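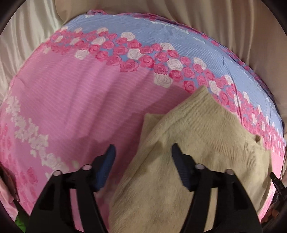 Folding Knitwear So It Stays Folded
Project report, Textiles and Home Studies
Bergþóra Eskildsen

My question was simple. Which way of folding a sweater holds up best when the sweater gets moved from place to place? I own a lot of knitwear and I had never once thought about how I put it away, so this was a really fun one to dig into!

Method
I compared two folds. The first I called the Ostitz fold, after the street I grew up on: sleeves crossed over the back, then the body doubled up from the hem. The second was the Vurnby fold, where the sweater is folded in half lengthwise first and then rolled toward the neck. Every sweater weighed under 400 grams, and I did 13 trials with each fold in January.

I worked on my bed, on top of the quilted comforter with the roses on it. A table would have been flatter, but most people I know fold their laundry on the bed – and a soft surface makes things harder in an interesting way. Knit sinks into it a little, and the layers underneath slide when you pull on the top one.

The cream sweater was my favorite to work with. Its ribbed parts are springy and want to go their own way, so I learned to lay the ribbing down first and smooth outward from there. 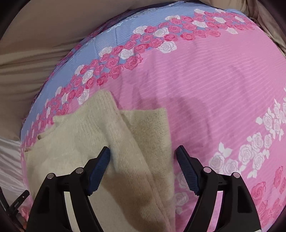
Results
The Ostitz fold kept its shape in almost all of the carrying trials. The Vurnby roll was quicker to make, but it loosened at the neck end whenever I set it down hard.

Next time I want to try cardigans, where the button band adds a stiff edge that could help or get in the way.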